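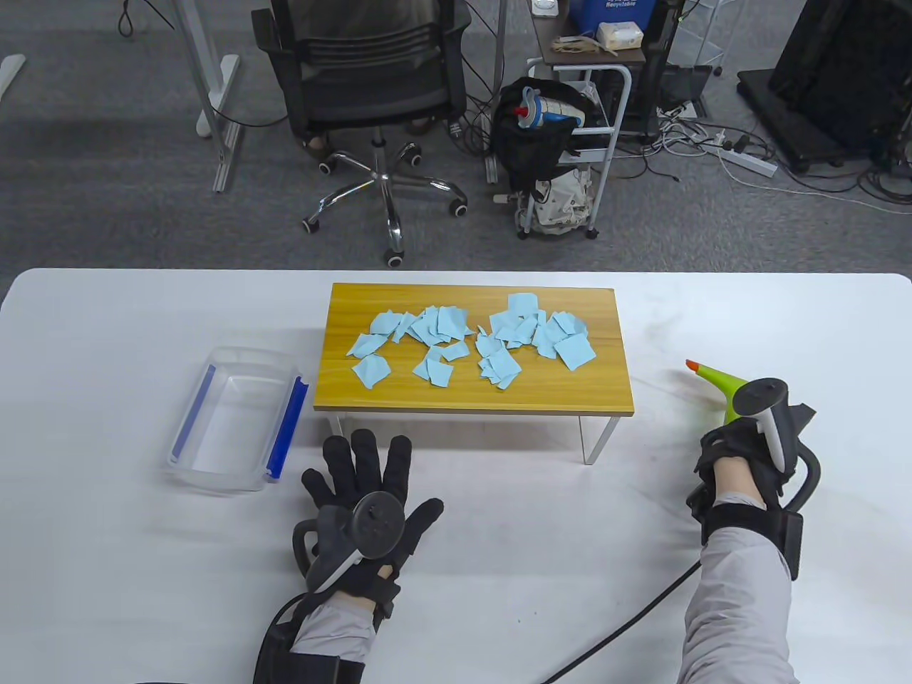 Quyên Từ has been building hand-held grippers at the Dernby shared workshop in Hevalport since February. The project is called Kenitz. Its purpose is to record how a person picks things up, in a form that a two-finger robot can use later. We talked at the bench on 2018-10-22, mostly about mounts, cables and paper.

The paper comes first because it sets the hardest requirement. "A block tells you very little," Từ said. "You close on it and it's held. A torn scrap lies flat, it slides, and two of them stick together. If the tip is too thick you push the scrap across the table and never get under it."

The current gripper is version six. The first three had straight jaws, and Từ keeps them in a drawer for parts. Version four introduced a separate tip that can be pulled off and replaced without opening the body. Tips wear at the front edge, where they drag on the table. The body lasts much longer. "So they should be two parts. I should have started there. I was printing the whole shell again for the sake of a few millimeters of edge." 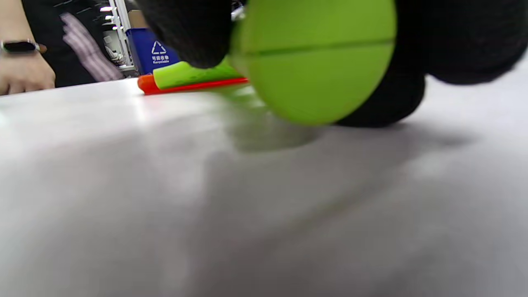 Close to the tabletop, with a gloved hand around the green part.

I asked about the tracker, which rides on top of the tool. Từ would prefer it lower and nearer the tip. The trouble is that anything lower gets covered by the hand or hits the table on a flat approach. The present mount is a compromise, and the offset between tracker and tip has to be measured again each time the mount comes off.

"A small angle error at the mount turns into a large position error at the tip. I check it by putting the tip on one mark and rolling the tool around it. If the computed point wanders, I loosen the screws and start over. It takes 28 minutes when it goes well."

The other hand has its own tracker, strapped to the back of a glove. This was added in the summer, when Từ wanted to record what the free hand does while the gripper works. Straps were the main difficulty. They loosen over a session, and a loose strap looks the same in the data as a moving hand. The fix so far is to tighten it between runs and write down when that was done.

Then there is reach. A raised surface lets the wrist drop below the level of the work – useful for shallow approaches, less so when something falls off and ends up underneath.
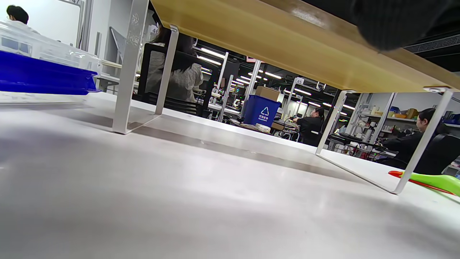 Going under costs clearance on every side, and the recordings get worse the farther in the tool goes. Từ suspects the tracker loses its view of the room but has not tested that separately. For now, anything that drops is left where it is until the run ends.

The log stood at 601 runs when we spoke. Từ throws out a run if the cable catches, and the cable catches often. Tarar, the recording program Từ wrote for the project, has a key for marking a bad run on the spot. "I used to sort them at night. I'd watch a clip and have no idea why I had stopped. Now I press the key and type one word. Usually the word is 'cable.'"

A battery version has been drawn but not built. It would add weight behind the hand, and Từ wants to try that with a dummy load first. The next job is a thinner tip with a beveled lower edge. The drawing was open on the laptop during our talk, and two of the dimensions still had question marks next to them.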